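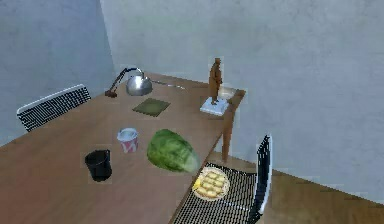 Figure 1. Computer-rendered room with a wooden table and two chairs.

Songs on the Doorstep: Music and Local Campaigning in Kanomby

Student project report, Politics and Media module
9 April 2024

1. Why I chose this topic

I have been going to gigs in Kanomby since I was old enough to be let in, and for most of that time I thought of local politics as something that happened in another building entirely. Then last spring a band I love stopped halfway through their set to talk about the bus cuts, and half the room cheered and the other half went to the bar. I wanted to know what that moment did, if anything. Did anyone go home and look up their councillor? Did it annoy people? Did the band lose fans over it?

Most of what I found in the library was about very famous musicians and national elections. There is much less about small acts, small venues and council seats, and that was the gap I wanted to poke at (in a modest way, with the time I had).

My question was: how do musicians in a medium-sized town take part in local campaigns, and how do audiences feel about it?

2. The local background

The main issue during my project was the future of Gremley Hall, a former chapel used for concerts, dance classes and the winter night shelter. The council had proposed selling it. A group called Save Gremley started a petition, which had passed 3,000 signatures by the time I finished collecting material. Several bands and a choir took up the cause, and one of them, Lirkudier, wrote a song about the hall that was played at nearly every event I went to. I can still sing all of it, including the verse about the boiler.

Not every musician in town was on the same side. At least one act argued in public that the hall was too expensive to repair and that the money would do more good spent on rehearsal rooms elsewhere. I was really pleased to come across this, as it stopped the project turning into a story with only one kind of person in it.

3. What I did

I used three methods, all in March.

First, I went to 5 events where music and campaigning were mixed together: two concerts, an open mic night, a street stall with a brass group, and a public meeting that ended in a singalong. I took notes on what was said from the stage and how people reacted.

Second, I interviewed 7 musicians. Each interview lasted up to an hour and followed the same list of topics, though I let people wander off it when they were saying something good – and they often were. All of them agreed to be quoted without their names.

Third, I handed out a short questionnaire at the Guzmán, the café and venue by the station. I got 20 completed forms back. I had hoped for more, but people holding drinks do not make keen form-fillers, and I should have put it online as well.

4. What I found

The musicians were far more careful than I expected. I had imagined people burning to speak out, and some were, but most described a long period of dithering first. One singer told me she rewrote her between-song speech so many times that she ended up reading it off her hand. A drummer said his band had argued for weeks about whether to play the first Save Gremley concert, mainly over whether it would cost them bookings at council-run festivals.

Nearly everyone drew a line between an issue and a party. They were happy to play for the hall and unhappy at the thought of playing for a candidate. As one guitarist put it, "I'll sing for a building, I won't sing for a rosette." I found this fascinating, because the hall was plainly going to be decided by people wearing rosettes, and when I said so he laughed and agreed.

Audiences were warmer towards campaigning than the musicians feared. Most of the people who filled in my form said they did not mind hearing about a local issue at a gig, so long as it was short. The complaints were mostly about length. Several people wrote that they knew about the sale only from a concert, so the music was clearly doing some of the work that a local paper might once have done.

What I could not show is that any of this changed how people vote. A few said they had emailed a councillor after an event, but they might have done that anyway.

5. Problems with the project

My questionnaire was small and came from a single venue with a loyal crowd, so it can't speak for the whole town. I also support keeping the hall open, and people I interviewed may have guessed this. I tried to make up for it by asking the same follow-up questions of everyone, including those who favoured the sale.

6. If I did it again

I would start earlier and follow one band through a whole campaign, from the first argument in the van to the council vote. I would also talk to councillors about whether they notice the songs at all. The vote on Gremley Hall had not been held when this report was handed in, and I plan to be in the public gallery for it.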